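Robots at Work: The Spice Packers of Kemness

In the town of Kemness there is a company called Skikwood. It fills jars with spices and sends them to stores. In a busy week, 1017 boxes leave the building.

For years, people did every step by hand. They scooped the spice, weighed it, put on the lid and set the jar in a box. Doing the same thing all day can make your wrists and shoulders sore.

In November, Skikwood started using two robot arms. The system is called Gonis. The arms lift jars and place them in boxes. They don't get tired, but they only know what they have been taught.

So how do you teach a robot to pick up a jar? One way is for a person to do the job first, holding a tool with two fingers like the robot's. A camera on the tool records each move. Then a computer studies the recordings — lots of them — and learns how to copy the moves.

What about the people? There are 16 packers at Skikwood. Some now teach the robots. Others check the jars or fix the arms when they stop. They had to take classes to learn these jobs, and some found the change hard. A few missed their old work.

The two black fingers of the tool are open, and a glass jar with a metal lid stands farther back on the table. The jar is partly filled with light brown powder.

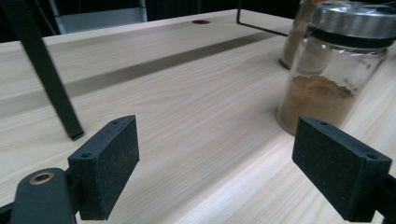 Bouazza, asked whether the robots made the day easier, said that lifting was no longer the hard part, but that the room felt quieter with fewer people at the packing table, and that it took a while to get used to.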